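The Return of the Stone Worktop

For much of the last century, the stone worktop belonged to the dairy, the pastry room and the fishmonger's slab. It was valued because it stayed cool and could be scrubbed hard. Its move into the ordinary household kitchen is more recent, and it has brought with it a set of questions about cost, upkeep and supply that buyers do not always consider at the outset.

The Vovar Institute, which has kept records of domestic kitchen fittings for many years, surveyed 3,135 households for its latest report, published on 2nd November. Of these, 497 had replaced a worktop within the past two years, and 154 had chosen natural marble. The remainder were divided between granite, timber, laminate and the various manufactured stones. The Institute notes that marble was the material most often admired and also the one most often complained of.

The complaints follow a pattern. Marble is soft by the standards of building stone. Lemon juice, vinegar and wine will dull a polished surface within minutes, leaving a pale mark known in the trade as an etch. A sealant slows the passage of oil and coffee into the stone but offers little protection against acid. Owners who had been told this before purchase were, on the whole, content with their choice. Those who had not been told were the most likely to ask for repairs.

From quarry to kitchen

A slab passes through many hands. At the Nyarko yard, blocks are sawn into sheets two or three centimetres thick, then backed with mesh and resin where the veining is weak. The sheets are polished and stood on edge in numbered racks. Customers are encouraged to visit and choose their own, as two slabs from the same block may differ a good deal.

February is the quietest month at the yard and, according to its managers, the best time to place an order. Waiting times in spring can be twice as long. Offcuts are sold separately and are well suited to shelves, hearths and window sills.

Stone beside timber

Designers have long paired pale stone with dark wood. The contrast is a simple one, and it suits small rooms as well as large. Brostex, a supplier of both materials, advises that samples be viewed together in the room itself, in morning and evening light, before any order is confirmed. A grey vein that seems faint in the showroom may look quite blue beside a north-facing window, while a warm brown floor tends to bring out any pink in the stone.

The join between the two deserves attention. Timber moves with the seasons and stone does not — a narrow gap filled with flexible sealant is the usual answer. 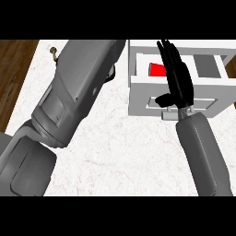
Care and repair

Daily care is not difficult. Warm water, a mild soap and a soft cloth are sufficient for most purposes. Bleach and descaling products should be kept well away. Javton, whose workshop restores old counters and washstands, recommends that spills be blotted, as wiping spreads the liquid over a wider area.

Light etching on a honed finish can often be rubbed down by the owner with a fine polishing powder. Deeper damage, and any damage to a high polish, is work for a restorer. Chips along the front edge are filled with tinted resin and can be felt with a fingertip long after they have ceased to be noticeable to the eye.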